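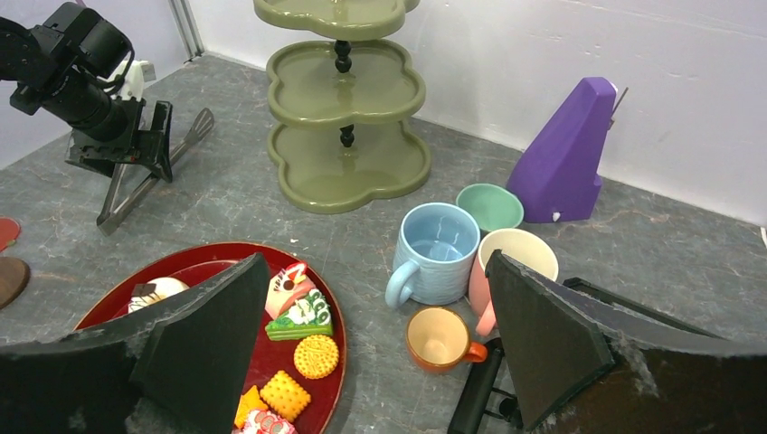
How to Set Up a Pretend Tea Party (and Get the Pastries Onto the Tiered Stand)

Posted in June by Abimbola Yusuf

My niece has reached the age where every afternoon is tea time, and I've become very serious about toy cake. I mean it! I have opinions about where a cookie should go. So when my friend Tobiloba Fashola asked how I lay out a play tea table that keeps kids busy past the first pretend sip, I wrote her a long message, and then I figured I'd just clean it up and put it on the blog.

You don't need much. A three-tier stand (mine is olive green with scalloped trays, and I love it more than my real dishes), one tray for the loading, a pile of toy pastries and a pair of kitchen tongs. I found most of my play food in a mixed box at the Clondo flea market, and the stand came from Harnley, the thrift shop behind the library. The game plays fine with a stack of plates if you don't have a stand.

Step 1. Pick your table

Go for something hard and flat that you can wipe. A gray marble pattern like this one hides a lot, but you'll still get little white crumbs, and they show up most when company's coming. Give it a quick pass with a damp cloth first. I skip the tablecloth with the under-fives, who like to pull.

Step 2. Load the round tray

Everything starts on one tray, and I think of it as the bakery counter. I like red for this, the glossy kind, so the green and pink slices really pop against it. Mix up the shapes: a couple of triangular cake slices, a round cake with a chocolate top, a round golden cookie, a square cracker with dots in it. Put the crackers and cookies toward the front where small hands can reach, and throw in something wrapped — wrapped things always get picked first at our house.

Don't line it all up too neatly. A tray that's a bit of a jumble gives the kids something to sort through, and sorting is half the fun.

Step 3. Set the stand at the back

Leave open table between the tray and the stand, enough room for an elbow. The stand goes at the back with all its tiers already on. If yours screws together, check that the center rod is snug (ask me how I learned that one). Then hand over the tongs. Metal kitchen tongs work, but try the tips on your own fingers before you give them to a little one, and go with a shorter pair if the spring is stiff.

Step 4. Take orders

We have a pretend café called Fatberg. My nephew named it and I was outvoted. One kid is the customer, one is the server, and the customer calls out what goes where. "Green cake, top floor!" With one child, you're the customer, and you should be picky. 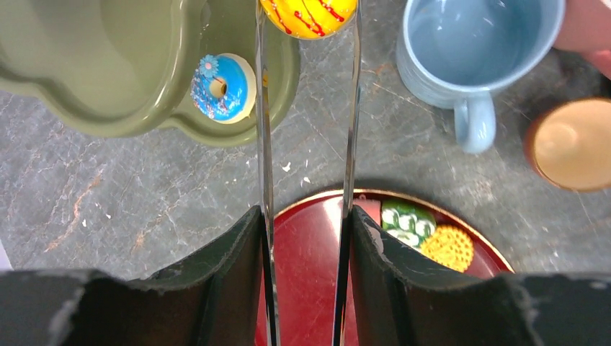 Step 5. Use the compartments

Trays with separate wells are great for this. A donut goes in the small rounded one, and the bigger well can hold whatever the customer orders next. The blue frosted donut is the star around here, so it gets a spot to itself and we argue over who serves it.

Older kids can make it harder by giving two orders at once, or asking for the donut to be moved after it's been served. I do that one constantly.

Step 6. Clean up as part of the game

Closing time means every pastry goes back to the round tray by tongs, no fingers. Wipe the table, wipe the trays, and store the food in something with a lid. I use an old Sarpong cookie tin and it all just fits if the donut goes in last.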